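Gripper Trial FAQ: Vonier Parallel Gripper and Kuvton Controller

Last updated 16th November

What was compared?
The Vonier two-finger gripper was run against the Zatness suction unit on the same arm. Both were driven by the Kuvton controller with identical approach speeds.

How many items were in the test set?
Seven. Four are rigid, two are bagged, and one is a terry-cloth towel.

How many picks were logged?
3140 attempts in total, of which 2288 used the Vonier gripper. The Zatness unit was withdrawn early after repeated vacuum faults on cloth, so the two totals should not be read as equal samples.

Does the controller need new firmware for the Vonier gripper?
No. Load the Viklund profile, set the tool offset, and restart the motion service. If the gripper does not report its width after restart, check the connector at the wrist before changing any settings.

Can I use the force limit from the rigid items on cloth?
Not recommended. Fabric gives no clear contact signal, and the fingers will reach the table before the limit trips. Use the width threshold instead.

Which camera positions are supported?
One fixed beside the workspace and one at head height. Either can run alone. Calibrate them separately.

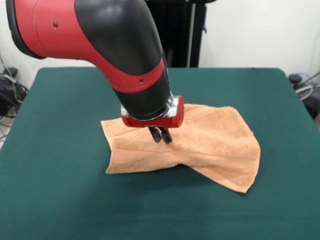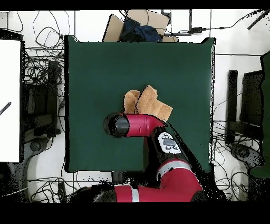
Why are cloth picks scored separately?
A rigid item has one shape and a short list of valid grasps. Cloth has neither, so a pick is scored on whether the item clears the table and stays held through the transfer move. The towel starts each attempt in a different state, and 476 attempts were rejected from scoring for an unusable start. A raised fold like the one under the two black fingers in the side view is a valid grasp target. A towel lying fully flat is not.

Are the raw logs available?
Yes, on request, as one archive per gripper. Depth data is not included.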